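Writing up the house rules we use for simulated runs on the two-arm mobile base at Drulen. A few people asked after the last post, so it's a thread. Friday, November 26, 2021 version, they change.

Rule 1. Every task gets a one-page sheet before anyone builds the room. Start pose, goal pose, what counts as done, what ends the run early. If the sheet goes over a page, split the task.

Rule 2. "Done" has to be something the simulator can check by itself. "Door open" is not good enough. "Hinge past 70 degrees and held for 16 steps" is.

Rule 3. Randomize floors, walls and lighting on every reset. Clashing tile and brick is fine. We had one set of rooms from June that all used the same gray floor and the policy trained on it was useless anywhere else.

Rule 4. Do not randomize mass and friction in the same batch as textures until you have a baseline. Change one group, run it, write down the number, then change the next.

Rule 5. Contact limits stay on. Always. People switch them off to get a run through and then forget. If the gripper only manages the grasp with limits off, log it as a fail.

Rule 6. Thin parts get their own collision mesh. Circuit boards are the usual trouble – the default convex hull makes them thicker than they look, and the grasp that comes out of it won't carry over to hardware.

Rule 7. Both arms get logged, including the one that isn't doing anything. Most of our self-collisions came from the idle arm drifting while the other one worked.

Rule 8. Count door swing as part of the robot's workspace. Cabinet and appliance doors sweep a lot of room, and the base has to be parked outside that arc before the arm reaches for anything.

Rule 9. Camera tilt is allowed up to whatever the sheet says. Past that the run is still kept, but it goes in a separate folder. Don't delete it. Ondrejka set up the folders and the naming is in the readme.

Rule 10. 64 seeds minimum before you quote a success rate to anyone outside the team. 20 is okay for a quick look in chat, as long as you write "20 seeds" next to it.

Rule 11. Failed runs are kept with the same metadata as good ones. Same fields, same order. Sendora wouldn't take our first delivery over this and they were right.

Rule 12. Asset licenses go in the sheet. Doors, floors, boards, all of it. Takes two minutes if you do it when you import and a full day if you do it at the end.

Rule 13. Version everything together: scene, robot model, controller gains, simulator build. A result with one of those missing gets marked "not reproducible" and stays out of the tables.

Rule 14. Before anything moves from sim to the real base, a second person replays three runs at normal speed and watches them to the end. Not sped up. The Trutska checklist has this too and we copied their wording.

Still arguing over whether a grasp that slips and recovers is a pass. For now it's a pass with a flag. I would rather have it as its own category, but the tables are already wide.

Also still open: how long a run can sit with no motion before we call it stuck. Send me what you use and I'll compare. 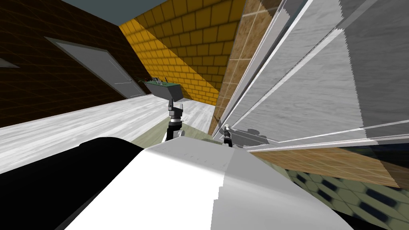 Do these rules replace a safety review on the real robot?

They only cover simulated runs and the step just before hardware. The real base has its own risk assessment, stop button check and speed limit, and those get signed off separately.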